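Search stories Go

Stories Drinks Recipes Contact

Reading > Short fiction > The Quince Cordial

The Quince Cordial

Said Lahlou bought the bar in Ulldale in June and found the bottles in the cellar a week later. There were 22 of them, green glass, corked and sealed with wax. The labels said Arinden and nothing else.

He took one up to Souad Belkadi, who had poured drinks there for 16 years.

"Quince," she said. "The old man made it. People had it with soda and a bit of lemon peel."

"Did he write it down?"

"No."

They opened it after closing. It smelled of pears and floor polish. Souad poured two small glasses and they drank standing up.

"Too much clove," Said said.

"He always put in too much clove. You'll get complaints if you don't."

Said tried to copy it through the autumn. He bought quinces from a woman called Aicha Fahmy, who had two trees and drove them over in the boot of her car. He boiled them, strained them through a pillowcase and kept notes in a school exercise book. The first batch went cloudy. The second was clear but tasted of pillowcase. The third he left for 90 days on the shelf above the boiler.

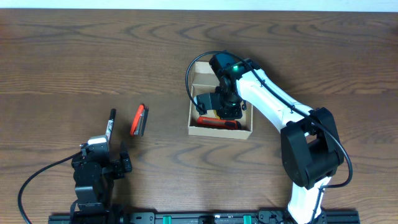 Words: Chaimae Tahiri

He opened the third batch on a wet Tuesday. Souad was cutting lemons. The only customer was Mahmoud Ait Ali, who came in for the heating and made a half last until six.

Said put a glass in front of him with soda and peel.

"What do I owe you?"

"Nothing. Drink it."

Mahmoud drank some and looked at the glass. Then he drank the rest.

"Is that the old stuff?"

"No," said Said.

"I didn't think so. Not enough clove."

Souad went on cutting lemons. Said got out the exercise book, found the page and crossed out four cloves. He wrote 7 beside it, and went down to see how many quinces were left.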